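Boards > Packaging and Fulfillment > Paper and Board
Last updated: 4th November

Kraft SOS bags losing their rim shape in storage

plomside_packer
We switched from poly mailers to open-top kraft bags in March. Stock is 50 gsm, flat bottom, no handle. Bags opened and left on the shelf overnight curl at the rim and the side walls wrinkle. Storage is at 33 percent relative humidity in the daytime and climbs after the heating goes off. Is this a paper weight problem or a humidity problem?

Brown paper bags, open at the top (first, third and fourth pictures), and a multicolored rope over a light tan surface (second):
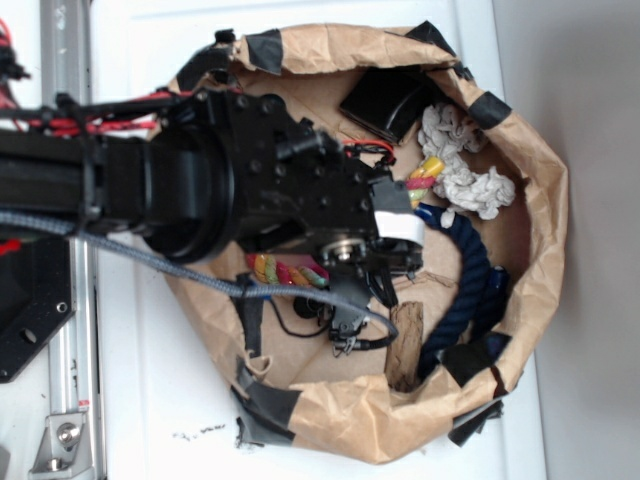
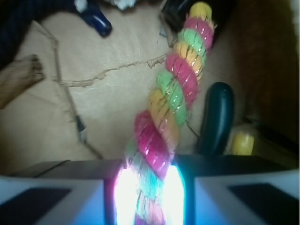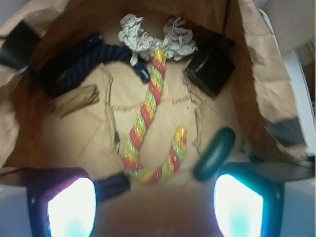
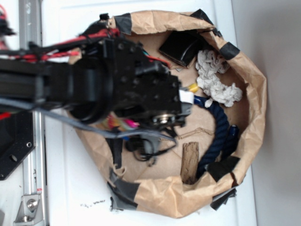
Geetha Pinto wrote that 50 gsm is too light for any bag that has to stand open by itself, and that humidity was a secondary matter. She would go to 80 gsm before touching the storage room.

jurska_dave
Disagree on the order. Paper takes up moisture on the exposed side first, the fibers swell across the grain, and the sheet curls. Heavier stock does the same thing more slowly. Check the grain direction. If it runs around the bag instead of up it, the rim will not hold at any weight you can afford.

plomside_packer
Grain runs vertical according to the Lappalainen spec sheet. I have not tested it myself.

jurska_dave
Cut two strips, one each way, and hold them out flat by one end. The strip that droops less is cut along the grain. Spec sheets get copied from one product to the next.

Carmela Pastor
We had the same complaint on a run of 1,450 bags. Folding the top edge over once, outward, fixed most of it. It costs a few seconds per bag. Tape on the rim holds for a while, but it pulls fibers off when removed and the bag can't go out to a customer after that.

Geetha Pinto
A folded cuff is a workaround. It also takes height off the bag, so check that your tallest item still fits.

Carmela Pastor
It takes off less than an inch. Ours were 16 inches tall and nothing we packed came near the top.

plomside_packer
Strip test done. Grain is vertical, so the sheet was right. I have left ten bags folded flat and ten open in the same room.

jurska_dave
Log humidity at night as well. The daytime reading tells you very little if the bags sit open until morning.

plomside_packer
Flat bags are fine the next day. Open ones curled again. I will stop opening them ahead of the shift and ask Plilard for samples in 80 gsm.

Geetha Pinto
Ask for the moisture content at the time of packing too. It should be on the pallet label.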